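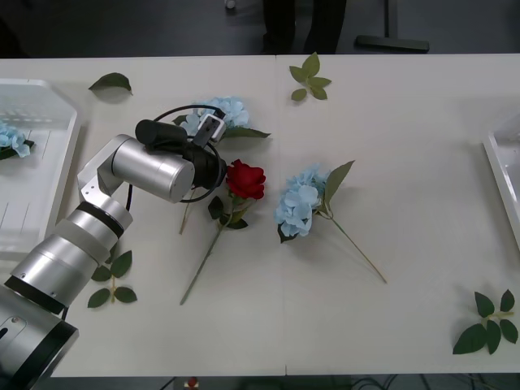 Fig. 1. Arm, rose and hydrangeas on the sorting table.

Week 2: Can a machine do the chores yet?

Welcome back, everyone! Last time we let the dishwasher have its moment of glory (it earned it, bless it), and today I'd like us to stay with one small job that any of you could do while chatting on the phone: picking up artificial flowers from a table and putting them in a tray. Floor Stevens used to dress windows for the Garnar shops, and she reckons a new helper picks it up in 30 seconds. For a machine it's a long list of little worries. Where does the stem begin? Which leaf belongs to which flower? How hard may you squeeze before the petals suffer?

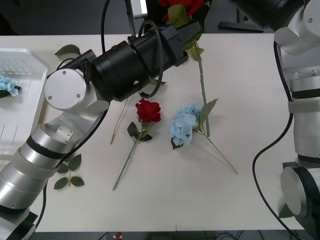 Grasping long, floppy things

A rose held at one end still has a whole stem swinging along behind it, and that stem can brush whatever is lying nearby. Please read Nugroho's handout, the part on grip points, and bring one question on Saturday.

Clutter, and what we mean by it

People sort a messy table without thinking much about it, but a program has to decide where one thing stops and the next one starts, even when leaves overlap.
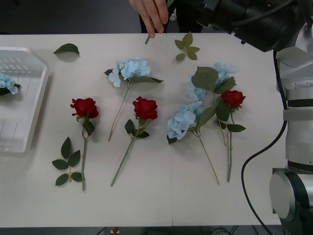
Fig. 3. Roses, hydrangeas and loose sprigs, with a hand at the far edge.

So, are we there yet? My own answer is "for some chores, on a good day," and I'd love for you to argue with me! Think about speed, too.

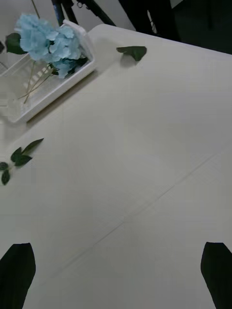

A helper who takes over 100 tries to clear a table is no great help in a busy shop, however patient it may be. For homework, pick one chore at home and write down every small decision your hands make.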